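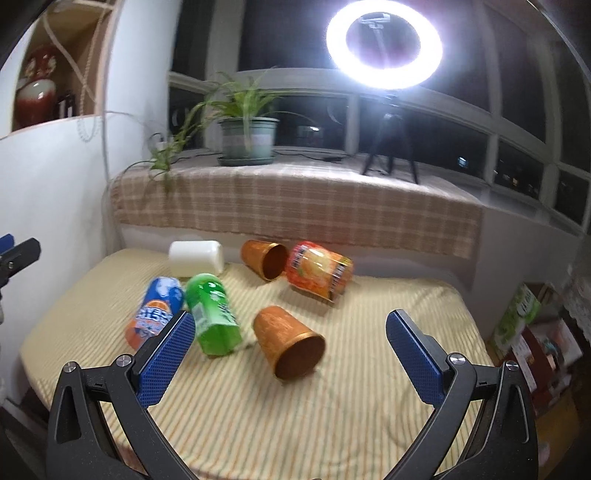
Léonie Picard writes to ask whether she can wash her striped tablecloth with the rest of her Lilon linens, or whether it has to go in by itself.

By itself the first time, please, Léonie! Colored stripes can let go of a little dye in that first wash, and it would be a shame to tint your good napkins – after that, mix away.

How do I get candle wax out?
Let it harden, lift off what you can with a spoon, then iron the spot between two paper towels. Go slowly, and change the towels as they soak it up.

Do you take returns?
Yes, unwashed, up to 9 weeks after delivery.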